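CHAPTER 8
The Novel of Conscience: Reading Pillel

Danilo Evangelista's novel Pillel follows a single winter in the life of Tomas Ojala, a junior clerk at the harbour office in Billholm. In the opening pages Ojala alters one line in a ledger to hide a friend's theft. The sum is small, and the friend leaves the town before the end of the first part. The remaining 200 pages deal with what the clerk makes of his own silence, and with the slow change in the way he speaks to his mother, his landlord and the men at the quay.

The novel belongs to a long line of fiction in which the crime itself takes up little space. Readers who expect an investigation will find that the only official enquiry ends on page 63, when the inspector accepts the altered figure without remark. From this point the narrative stays close to Ojala's thoughts, and the reader must judge how far they can be trusted. He tells the story of the ledger four times. Each version moves the blame a little, first towards the friend, later towards the office and its poor wages.

This chapter introduces the terms needed to discuss such a narrator. Section 8.1 deals with point of view and with the difference between what a character knows and what a reader is able to work out. Section 8.2 turns to setting. Section 8.3 considers the ending, in which Ojala writes a full confession and carries it about in his coat for the whole of November.

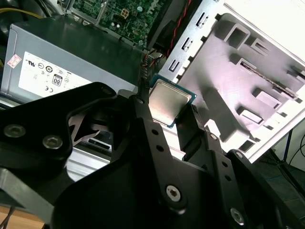

Fig. 8.1 A desktop processor held in a gripper over an open computer case.

Critics have disagreed about the confession. Pendo Mrema, in her study Dasosora, reads it as a second false entry – a document made to satisfy its writer, with no one else in mind. Other readers have taken it as the first honest act in the book. Students should note that the text of the letter is never given, and that any reading of it must rest on Ojala's behaviour before and after he writes it.

Before you begin
Read Part One of the novel in full. Keep a record of each passage in which Ojala refers to the ledger, with page numbers, and note to whom he is speaking. You will need this record for the written task at the end of Section 8.2, which asks for a paragraph of up to 80 words on one of the passages you have chosen.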